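Section 8. Tabletop Practice Layout

Applies to: Kalow Robotics Club, student teams. Revised April 11, 2023. Approved by Zawadi Were, program coordinator.

1. Set out the play food and dishes on the white table.
2. Place the ketchup bottle lengthwise on the gray plate.

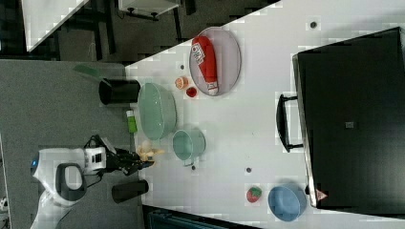
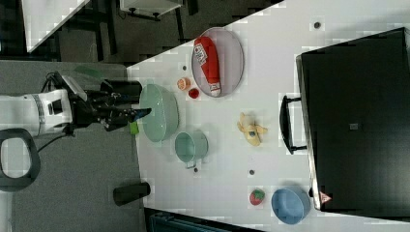
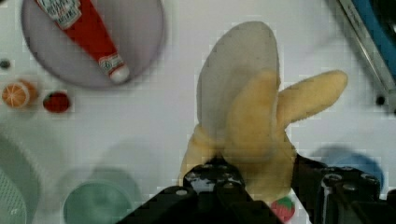
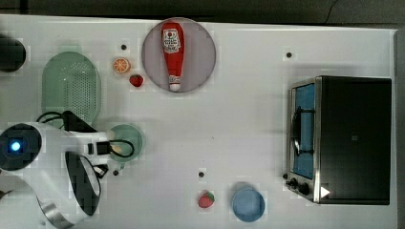
Figure 8. Club practice table with ketchup bottle on plate. Third view: banana in the gripper.

3. Start the Zostby program at 16 percent speed.

CAUTION: Keep hands off the table while the arm is powered.

Note: Record each attempt in the team log before resetting the layout.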